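Home Handling Practice Guide: progress report to the Rivas fund

Dear all,

Thank you again for your patience over the winter, and for the kind notes that came back with the last report. We now have a full draft of the practice guide for people who record household tasks with hand-held grippers, and 40 of the 91 sessions planned at Momville have been carried out under it, which is a little better than I'd dared to hope in January. 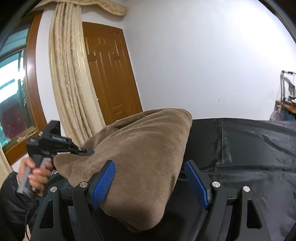 The section on soft goods gave us the most work, and it has been rewritten 3 times. Our first wording told people to take hold of a fabric "at the edge," which sounds sensible until you hand someone a plush blanket bunched up as thick as a pillow, with no edge anywhere near the two blue pads. The rule now says to close on the flank of the bundle and keep both pads on fabric. We've also added a line asking people to look over the fine diamond-knurled surface of the pads before each session, as lint does love to settle there (Dedolex suggested this, and we were glad of it).

Still open are the rules on cables and sleeves, where Flalleck would like something stricter than we have. I expect we'll meet in the middle. The remaining sessions should take 4 months, and the budget is holding up nicely.

With warm thanks,
Vlasta Doležal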